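Orange tableware on a white table – who's with me?
Forum: Kitchen & Table

maham_c
2nd February
I've fallen for orange plastic dishes and I want everyone else to fall too! Mine are Leemans seconds, 28 pieces in one box from the Trarkon outlet, and on a plain white table they make even leftover soup look like a party. Look at the colour on that curve, tangerine near the top and deeper further down:
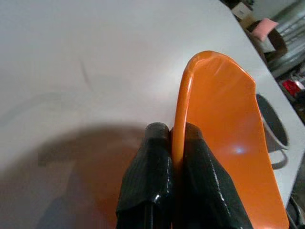 Re: Orange tableware on a white table
tboyer
Lovely colour, but glossy plastic scratches. I had a Kollard set and it went dull by April. I'd go enamel every time.

Re: Orange tableware on a white table
maham_c
Mine have had more than 40 washes, still shiny. And a grey placemat calms it all down (my sister says it needs calming). Bowl on the plate, spoon next to it, fork on the outside:

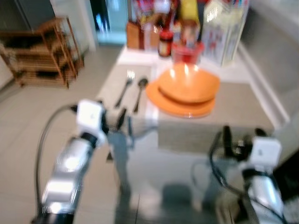
Grey placemat, orange bowl and plate, fork and spoon to the left.

Re: Orange tableware on a white table
SorchaOC
Oh that grey is perfect with it. But fork AND spoon on the left? My gran would have had words. Spoon goes on the right!

Re: Orange tableware on a white table
maham_c
I'm left-handed, your gran can come round and argue :)
Thibault, you'll like the mug at least – white enamel, dark grey inside, little yellow label on the side. Takes a proper big tea.

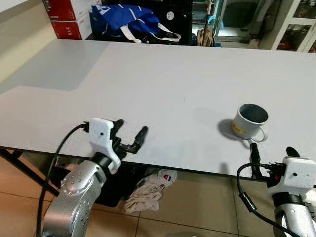 Re: Orange tableware on a white table
tboyer
Now we're talking. Does the handle get hot? My Dreltora one does, I use a tea towel.

Re: Orange tableware on a white table
ines_d
White mug on a white table is a bit lost for me, I'd want it in orange as well. Do they sell the bowls singly? I only need 2.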